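4. Setting up wristbands at the gate

1. Switch on the Flideo scanner and wait for two beeps. One beep means it is thinking.
2. Pick your festival from the list. Ratach day passes and Ratach weekend passes are separate entries, whatever the headliner's manager tells you.
3. Scan the test band. The screen should read 100.

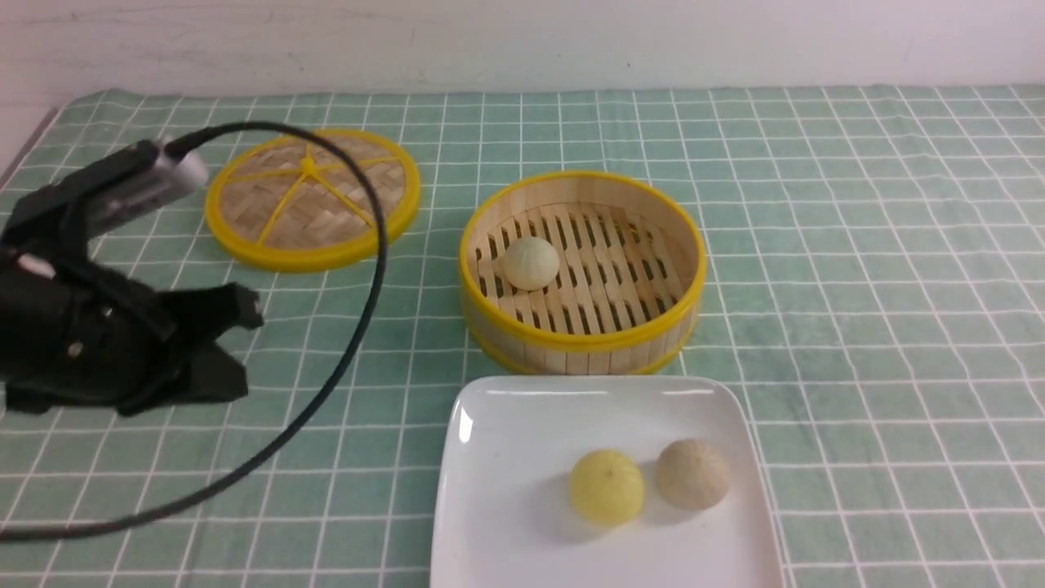
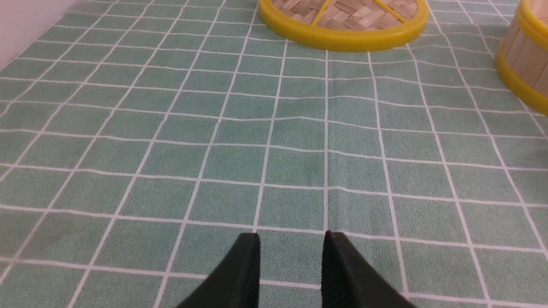 4. Set the side-stage limit to 174. The scanner will accept 62 guest-list bands on top of that and then sulk.
5. Lock the menu before doors.

Note: Bands from last July will not scan — the drummers will try anyway.

Caution: Do not restart the scanner during an encore. Call Régis Pons at the box office.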